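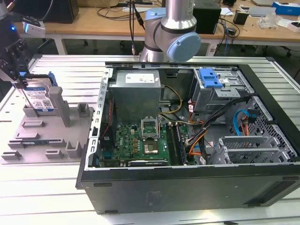 Fig. 1. Hard disk held over the fixture tray, with the open tower to its right.

4.2 Tray and case position

The tray is printed in grey and stands on the extrusion table beside the case. Each part has one place in it – the memory module lies flat in a long slot. Clear the drive of the posts before any sideways move. Limit travel speed to 500 mm/min over the tray and 1,000 mm/min elsewhere.

Lay the tower on its side, panel off, and re-teach the tray origin if the case has been shifted.

Notes: Z. Walczak, Bimbridge workshop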